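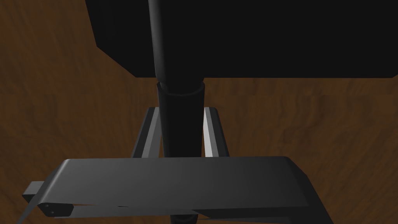

So I've finally done the thing I said I'd do last winter and sat down with the old desktop to find out why it kept falling over. If you've been reading for a while you'll remember the moaning. Random freezes, the odd blue screen, a spreadsheet that opened one morning with a column of figures in it that I swear I never typed. I blamed Windows, then the graphics card, then (for a whole fortnight) the cat, who likes to sleep against the side panel.

It was the memory. One stick out of four, and only a tiny bit of it.

I'd always thought of RAM as something that either works or doesn't. You push it in until the clips snap shut, the machine starts, and you forget about it until you want more. I had no idea a stick could be fine for hours and then get one single bit wrong, in one place, when it was warm and the machine was busy. A zero turns into a one and off it goes. If that bit belongs to a pixel in a photo you'll never know. If it belongs to something the operating system is leaning on, down comes the lot.

The way to find out is a memory tester, one of those little programs you boot from a USB stick before Windows gets a look in. It writes patterns all over the memory, reads them back and tells you when they don't match. All ones, all zeros, stripes, random muddle, then the same again in a different order. The different order matters more than I'd have guessed. Memory cells are packed so close together that hammering away at one row can upset the row next door, so a cell might pass every simple test and only go wrong when its neighbours are being bothered.

I ran it for an hour and got nothing. Clean pass, green text, very pleased with itself. I nearly gave up there and went back to blaming the cat. Then I read a long and rather grumpy forum thread which said one pass means very little and you should leave it going overnight, so I did, and came down in the morning to 14 errors, all at very nearly the same address. I can't tell you how happy I was. I did a small dance in my dressing gown!

Next job was working out which stick. The tester gives you an address, and in theory you can trace that back to a slot, but the memory is shared out between the sticks in a way that makes it a right faff to untangle (the board spreads things across both channels so it can read from two at once). So I did it the slow way. Take them all out, put one in, run the tests, write the result on a bit of masking tape, stick the tape on the module, do the next one. It took the best part of four days because I kept needing the computer for other things.

Sticks one and two were fine. Stick three, fine. Stick four was fine as well, which I was not expecting, and I may have said something rude.

Back to the grumpy forum thread. Somebody further down had the same trouble and said to test in the slot where the fault showed up, with the others in, at the speed you normally run it. And there was my mistake. With one stick on its own the board had quietly been running everything slower and more gently. With all four in, and the faster profile switched on in the BIOS, stick four started throwing errors again within a couple of hours. I swapped it with stick two, to check it wasn't the slot, and the errors moved with it. Got you.

I could have left it at the slower speed, I suppose. I tried that for a week and the machine behaved itself beautifully, and I couldn't feel any difference in everyday use. But once you know there's a dodgy stick in there you can't stop thinking about it, or I can't. I do my accounts on this computer. I've got 523 scanned family letters on it, all typed up, and I don't fancy some stray bit nibbling at them every time I save.

The nearest shop that still sells loose memory over a counter is in Puvosthorpe, so I drove over in the rain with the bad stick in an anti-static bag on the passenger seat. The chap at the desk was lovely but wanted to sell me a matched kit of four, and he did explain why. Sticks bought at different times can have different chips on them even when the label says the same thing, and mixing them is how you end up with exactly the sort of flaky behaviour I'd come in about. I listened, nodded, and bought a matched pair from Binitz, who I'd never heard of, for a lot less than the full kit. I took both sticks in the faulty one's channel out and kept the spare for a rainy day.

I also asked him about ECC, the kind with an extra chip that spots a wrong bit and puts it right as it goes along. It's what servers have. My board won't use it properly, so that was the end of that, but I came home wishing all computers had it as standard. It seems daft that the machine holding everybody's wedding photos just crosses its fingers.

Fitting the new pair took five minutes. Getting the old ones out took longer, as one of the clips is stiff and sits right under the big cooler, and I haven't got the thinnest fingers. I ran the tester for two nights at full speed and had no errors at all, and since then the computer has been up for some 102 hours without so much as a hiccup. The freezes have gone. The spreadsheet adds up, or at least it's only wrong where I've been wrong.

A few bits for anyone about to do the same. Leave it running overnight, and do it with everything fitted before you start pulling sticks out. Write things down as you go, because by day three I honestly couldn't remember which was which. And have a look for a warranty before you spend any money. Mine was an Ostrowski kit and I've since found the box in the loft, and it says lifetime on the side in quite large letters. I've filled in their form and posted the pair off from Brivumstead this morning, so I'll let you know if anything comes back.

Next up is the laptop, which has started making a ticking noise.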